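Against the Sealed Finish

Furniture makers have spent two decades moving their wooden tables to factory-cured coatings, and buyers have mostly gone along. I think the trade is a poor one for any table that will see daily work.

The case for a cured film is easy to state. It resists water rings, it needs no upkeep, and it looks the same in the store as it does in a catalog. Gordon Cloutier, who ran the finishing line at Irdale, put 128 sample boards through a wipe test and reported that the coated ones kept their sheen far longer than the oiled ones. I have no quarrel with his numbers.

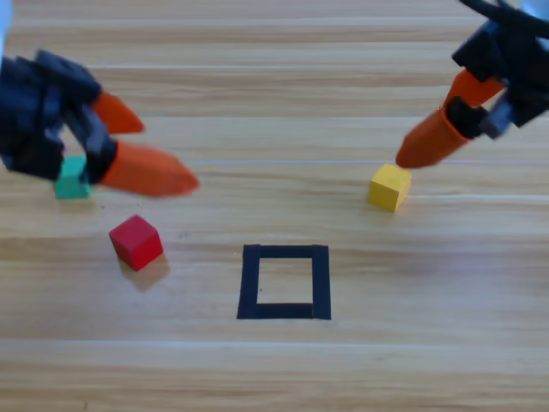

My quarrel is with what the test leaves out. A film fails locally. One deep scratch breaks it, moisture gets under the edge, and the damage spreads where a cloth can't reach. The standard repair is to strip the whole top and start over. Last June a shop quoted me 283 dollars for that job on a table that had cost not much more.

An oiled top wears faster but can be repaired in patches. Sand the worn area with the grain, wipe on a thin coat, wait, wipe off the excess. Almost 55 minutes of labor covers a mid-size table, spread over an evening. The color shifts a little at first and settles within weeks.
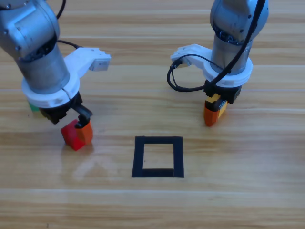
Maëlle McKinnon has argued that owners won't do this work, and that a finish should be judged by how it holds up under neglect. It is a fair objection for rental units and cafeterias. For a household it sets the bar too low — people sharpen knives and descale kettles without much complaint.

What I would ask of sellers is modest. List the finish by type on the tag, state whether spot repair is possible, and include the name of a compatible product. Figueroa already prints the first of these on its care card. The other two would fit on the back.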